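Collective narration

Collective narration is a way of telling a story in which the narrating voice belongs to a group. It is most often carried by the first-person plural pronoun "we", and for that reason it is also called we-narration or first-person plural narration. The group may be a family, a village, a school class, a workforce, or a set of people who share nothing but a place. The form is found in short stories, novels, and spoken chronicles. It is distinct from the occasional "we" of a single narrator who speaks for a moment on behalf of friends or neighbors.

Terminology

Critics do not agree on a single name. "We-narration" is used where the stress falls on grammar, and "communal voice" where the stress falls on the social group behind the voice. "Choral narration" is used more loosely and is sometimes applied to novels in which many single narrators speak in turn. The last use is disputed. In a novel told in turns, each chapter has its own "I", and the reader assembles the group. In collective narration proper, the group is already assembled when the first sentence begins.

A further term, "plural focalization", refers to what the group sees or knows and leaves aside who speaks. A story may be told in the third person and still be focalized through a town. The two features often occur together but are treated separately in most handbooks.

Background

The plural voice is older than the novel. The chorus of Greek tragedy speaks as a body of citizens, elders, or captives, and comments on events it has little power to change. Work songs, hymns, and village chronicles also use it. In prose fiction the voice remained uncommon for a long time, partly on account of the rise of the private individual as the main subject of the form. It became more frequent in the twentieth century, in short fiction first and later at book length.

Length has been seen as a practical limit. A plural voice can be held over ten pages without strain, but over several hundred the reader begins to ask which member of the group is holding the pen. Writers have dealt with the question in different ways. Some ignore it. Others let a single speaker surface from the group for a scene and then sink back.

Grammar and reference

The pronoun "we" is unstable in English. It may include the person addressed (inclusive) or leave that person out (exclusive), and the language has no separate forms for the two. Several languages do mark the difference, among them Tamil and Malayalam, and translators into English must either lose the distinction or restore it by other means, such as adding "all of us" or "you and I".

The size of the group is also unstable. A sentence such as "We went down to the river" may refer to everyone in the village or to the handful who were awake. Readers tend to accept changes in scale within a paragraph so long as the group's outer border stays clear. That border is usually drawn early, by naming someone who is outside it.

Three grades of reference are commonly separated. In the strict form, "I" never occurs and members are named only in the third person, as if each, on being named, stepped out of the group. In the mixed form, "we" is dominant but an "I" appears at intervals. In the nominal form, the text is in effect a single narrator's account with a plural pronoun laid over it, and the narrator's private thoughts are reported as shared.

Knowledge

A single first-person narrator can report only what one person could have seen, heard, or been told. A plural narrator has access to anything that any member could have known, and in practice to much that no member could. Rumor is the usual channel. Phrases such as "it was said" and "we later understood" allow the voice to enter closed rooms.

The result lies between first-person and omniscient narration. It has the reach of the second and the bias of the first. Unreliability takes a particular shape: the group does not usually lie, but it agrees too quickly, and the reader is left to notice the member whose view has been dropped.

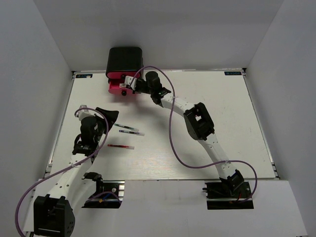
Objects have a specific place in the technique. A group cannot easily be given an inner life, so shared attention is often fixed on a physical thing that all of its members can look at, such as a gate, a well, or a coat left on a hook. Writing manuals treat the furniture of a room in the same way, and the small chest of drawers is a standard case. With the upper drawer closed and the lower one pulled out, so that a bright pink interior shows against a black casing and a small whitish item can be seen lying inside, the chest offers a plural narrator two kinds of material at once. The open drawer supplies what everyone saw and can be stated flatly. The closed one supplies what everyone supposed, and it is there that the voice begins to divide, since suppositions differ from member to member. Manuals advise that the item in the open drawer be left unnamed for as long as the group has reason to disagree over it.

Time and tense

Collective narration favors habitual action. Verbs in the past habitual ("we would walk", "we used to wait") are far more common than in ordinary first-person prose, and single events are often introduced as breaks in a routine. Seasonal order is a frequent frame. The year supplies a sequence of tasks that the whole group performs, and the plot is spread thinly across it.

The form also handles long spans well. A village may outlive its members, and the voice can continue over several generations without a change of pronoun. Some works use this to pass over a death in one clause, the "we" before and after it being grammatically the same although its membership has changed.

Case: Gatgate

The novel Gatgate by Tsegereda Mersha is often cited in teaching as an extended instance of the strict form. It is told by the inhabitants of a hill settlement over one farming year, beginning in April and ending in the same month. The settlement has 500 people at the opening. The word "I" does not appear outside quoted speech.

The plot concerns a surveyor who lodges in the settlement and leaves before the harvest. His departure is not shown. The inhabitants return to it in each chapter, adding details that do not fit with those given before, and the differences are never settled. The surveyor is the only character described at length. The narrators describe one another by trade, by relation, or by the position of the house.

Mersha's working method is known from her preface to the second edition, dated February 17, 2025. She wrote an early draft in the voice of a single schoolteacher and changed the pronoun afterward, a process that removed 50 pages. Passages of private reflection could not be converted and were cut. What remained of the schoolteacher is one minor figure, who is mentioned in four chapters and does not speak.

The book was first issued by Carden in a printing of 2,000 copies. A paperback followed from Otura, with a revised chapter order in the second part. The two texts differ in the placing of the flood episode, and critical writing generally cites the Otura text.

Reception of the technique

Early notices of Gatgate were divided over the voice. Nithin Chacko argued that the plural pronoun shields the settlement from blame, as no act can be traced to a person. In his reading the book describes a crime and the grammar is part of the concealment. Meenakshi Rai took the opposite view, holding that the pronoun spreads blame to every household and that the contradictions between chapters show a group failing to excuse itself.

Kumaresan Kamath, in a study of spoken chronicle and the modern novel, placed less weight on guilt. He compared the book with village recitations in which the speaker says "we" of events that took place before his own birth, and suggested that the surveyor is the one figure to whom this "we" cannot be extended. Gopinath Rai has objected that the comparison is loose. A reciter is physically present, and the audience knows who is speaking, while the printed page withholds this.

General criticism of the form falls along similar lines. Supporters value its handling of custom and gossip. Detractors find it evasive or monotonous, and point to the difficulty of rendering dialogue, which must be either assigned to a named member or reported as the speech of the whole.

Related forms

Second-person narration shares with the plural voice an uncertainty over who is included. Epistolary fiction may approach it where letters are signed by a household. The anonymous town narrator, who says "our town" but seldom "we", is regarded as a neighboring form. The Shetty anthology of short fiction groups all three under the heading "shared voices" and prints the strict form separately.

See also

Focalization
Free indirect discourse
Greek chorus
Second-person narration
Unreliable narrator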